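Clothing and Textile Donations – Frequently Asked Questions

The Catdale Clothing Exchange receives garments and household textiles from residents of Catdale and Fliden. The answers below apply to all donations received on or after Jan 1, 2024 and replace the earlier leaflet.

Which items may be donated?

The Exchange accepts shirts, jackets, sweatshirts, trousers, skirts, towels and bed linen. Items must be clean and fully dry. Shoes, pillows and duvets are not accepted and should be taken to the Tomaszewski recycling yard.

Must garments be ironed or folded beforehand?

No. Creased garments are accepted in the same way as pressed ones. Each item is laid on a white worktable, opened out and checked before it is folded to the standard size. Donors who prefer to fold their items may do so, but these will be unfolded again for checking.

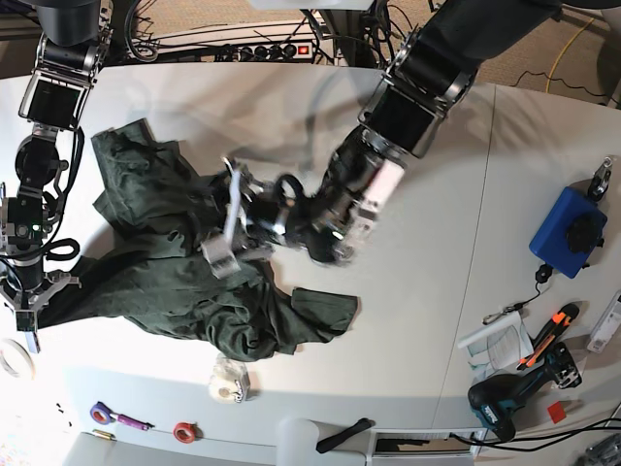

A dark green garment on the worktable, with rolls of tape along the front edge.

What is checked?

Seams, cuffs, collars, fastenings and pockets are examined on both sides. Sleeves are drawn out to the side so that the underarm can be seen. Small faults, such as a missing button or a short open seam, do not exclude a garment – it is passed to the mending shelf and folded afterwards.

How are garments folded?

Shirts and light jackets are laid face down with the sleeves turned in across the back. The sides are then brought to the middle and the lower half is folded up to the collar. The finished width is 30 cm, to suit the Hotora shelving used in both branches. Long coats are hung.

Are thick fabrics treated differently?

Yes. Towels, sweatshirts and other heavy textiles do not hold a narrow fold and take up more of the shelf. They are folded once lengthways and once across, and stacked with the rounded edge facing outwards. Dark colours should be opened under good light, as marks are easily missed where the cloth lies in deep creases.
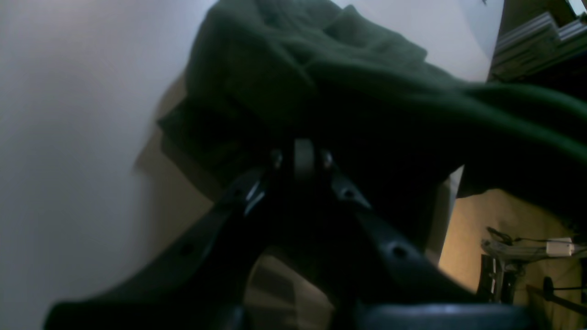 How many items may be brought at one time?

Households may bring up to 50 items per visit without an appointment. Schools, clubs and firms wishing to donate more should write in advance. The limit for a single arranged delivery is 300 items.

Can a donated item be returned?

An item may be reclaimed within 30 days if it has not been issued. The donor should quote the number on the receipt. In March, when winter stock is cleared, reclaimed items may take longer to find.

Who should be contacted with further questions?

Enquiries should be addressed in writing to Wiesława Górecki, Donations Office, Catdale Clothing Exchange.

Related pages
Opening times and branches
Mending shelf: what can be repaired
Bed linen sizes and labels
Arranging a large delivery
Donations from schools and clubs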